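The Second Life of a Good Jacket

Mi-kyung Ha bought her first chore coat for $26 and wore it until the elbows gave out. Then she patched the elbows and wore it for 7 more years. When I met her at the Bosstead workroom in April, she had it on, and it looked better than anything I own.

Bosstead fixes workwear, mostly jackets, and sells on the ones people don't want back. Last year the shop put 1,862 pieces through its hands. Denim truckers, waxed field coats, quilted liners, a whole rack of old Zorwood barn jackets with the corduroy collar that everyone suddenly wants again (me included - I tried on four of them and bought the brown one).
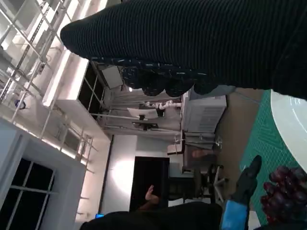

The collars go first, Ha says. Skin and hair wear the cloth thin along the fold, and by the time you notice, the edge has split. Her fix is an old tailor's move: unpick the collar, flip it over, and sew it back with the fresh side out. It takes her an hour, and it's a joy to watch. The same jacket comes off the bench looking ten years younger, but with all its fading still in place.

Trilok Upadhyay handles the zippers, and he has strong feelings about them. He loves a heavy brass one, and he'll clean it with a toothbrush and run a candle stub along the teeth before he even thinks of swapping it. On a Doherty bomber he showed me, the zipper was perfect and the pull was missing. He put on a new pull in less time than it took me to find my pen!

What gets me about this place is how much character survives. Nobody sands down the wear marks or dyes everything one flat shade. A darn on a cuff is sewn in thread that nearly matches, and that little "nearly" is lovely up close.

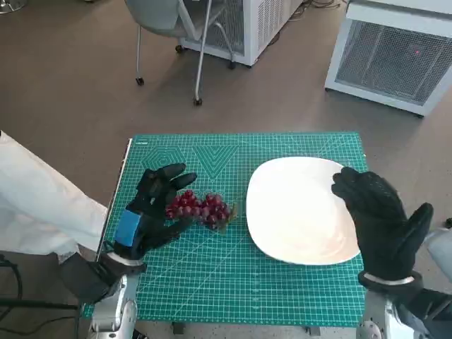
Buying Your Own

Start with the shoulders. Sleeves can be shortened and a body can be taken in, but moving a shoulder seam costs more than most used jackets do. Button it over your thickest sweater and reach forward as if you were driving.

Next, turn it inside out. Look at the armholes and the pocket bags, where a tired lining shows itself early. Small holes are fine. Cloth that tears when you tug it gently should stay on the rack, however great the color is.

And try the men's and women's racks both. Ha's famous coat came from the men's side, two sizes up, and she still rolls the cuffs.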